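Futlow Path Association
Minutes of the August meeting, 7:30 p.m.
Item 1: Review of the Skukari night patrol service
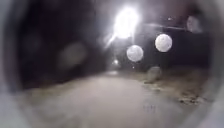
Present: Catinca Bogdan (chair), Faisal Janjua (minutes), members as signed in. Minutes of the last meeting were approved with one spelling fixed.

Catinca reminded members that the trial of the Skukari unit, supplied by Clullolora, has 5 nights left to run. The association has to say yes or no to the full contract before it ends. She had asked the supplier for a plain list of what we would get for the money. They sent a brochure.

Cost. The quote is $1,392 a month, with charging and software updates included. Repairs are extra after the first year. Faisal asked what a typical repair costs and was told by email that "it varies by case." Members did not find this helpful. A member from the Pîrvu end asked whether the price was fixed for the length of the contract. It is not. The supplier may raise it once a year on 30 days' notice.

What it does. The brochure says the unit patrols the path after dark and sends an alert when it spots a hazard or a person in difficulty. Faisal went through the alert log. There were 107 alerts in the trial period up to the night before the meeting. He checked them against the saved pictures and found that 55 were set off by glare or spots of light with no one on the path. Of the rest, most were dog walkers, which is to say people using the path. One was a fallen branch, and it had already been phoned in by a neighbor.

Catinca put this to the supplier. The answer was that the software "learns the site over time." She asked how much time and has had no answer. Several members said they had heard the same line about the parking gate.

Picture quality. There was a long discussion of whether the camera can cope with a bright light ahead of it. In the still handed out at the meeting, the light at the top washes out everything close to it, and there are two round white discs hanging in mid-air that members could not agree on. Suggestions were dust, drops on the lens cover and reflections. Faisal said the cause mattered less to him than the fact that we would be paying for it. One member pointed out that the paving shows up fairly well. It was answered that we know where the paving is.

Privacy. Saved pictures are kept on the supplier's system. The draft contract does not say for how long. Catinca will not sign anything until it does.

In favor. Two members spoke for keeping the unit. They feel better walking home when it is out, and one said her teenage son now uses the path after practice. The chair agreed this should count for something but asked if better lamps would do the same job. No price for lamps was on hand.

Agreed:
Faisal to send the alert figures to Clullolora and ask for a written reply.
Catinca to ask for a repair price list and a limit on how long pictures are stored.
Faisal to get a quote for new lamps.
No contract to be signed before the next meeting. If the supplier will not extend the trial at no charge, the unit goes back.

Motion to end the trial at once: not carried.

Item 2, the drain by the lower gate, was put off for lack of time.

Meeting closed at 9:10 p.m.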